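How to test a two-arm kitchen kit before you pay for it

September 27, 2019

The Dadumance kit from Prornar is sold as a way to have two small robot arms doing kitchen jobs on your worktop by the weekend. I have had one on loan through their reseller, Mamani, and I don't think the brochure helps you decide whether to buy it. The steps below are the ones I would follow with any kit of this sort, using this one as the test piece.

Before you start

You need a solid table against a plain wall, a laptop that can run the Purkari control software, and a job with some mess in it. Wooden blocks will tell you very little. Every kit I have tried can pick up a block.

Step 1. Bolt down both arms

The clamps in the box are fine for one arm standing still. Use proper bolts for two. The manual says setting up takes 42 minutes. Mine took most of an afternoon, and a good part of that went on finding out that the left and right base plates are not the same.

Step 2. Sort out the cables

Prornar's leaflet calls the wiring "tidy". Judge for yourself with the arm at full stretch. Move each wrist slowly by hand through its whole range, with the power off, and watch for anything that pulls or catches. Tie cables back only after you have done this, and leave slack at the wrist. Check again once the arm has been running for an hour.

Step 3. Open and close the grippers, empty

Run 300 cycles on each side and write down every fault. The sales page promises none. I had 3, all on the same side, and support told me to tighten the link screws. It did help, but I would like to have read that in the manual.

Step 4. Give it something sticky

This is where the claims need the most checking. "Handles soft foods" can mean anything, so pick one food and stick with it. Cooked rice is a good choice: it clings, it squashes, and it falls apart if the grip is wrong. Let it cool first, keep the amount the same each time, and clean the fingertips between runs. If you skip the cleaning, later results will look worse than they should, or sometimes better, as old rice adds grip.

Step 5. Make the second arm earn its place

You are paying for two arms, so ask what the other one does. In the demo programs it mostly waits with its fingers open. Write a short routine where one side lifts and the other has to hold or receive something. Expect to fiddle with the timing in Purkari, where the wait command is hidden under "Extras".

Step 6. Score it

Do 56 runs over several days and count a run as good only if you didn't touch anything. Restarting the program is touching. Ask Mamani for their own figures before you show them yours. I asked in July and am still waiting, so for now the loan kit stays on the table and my card stays in my wallet.

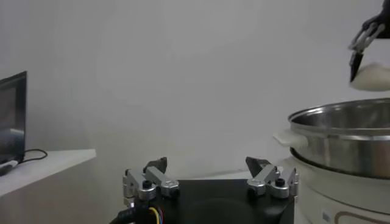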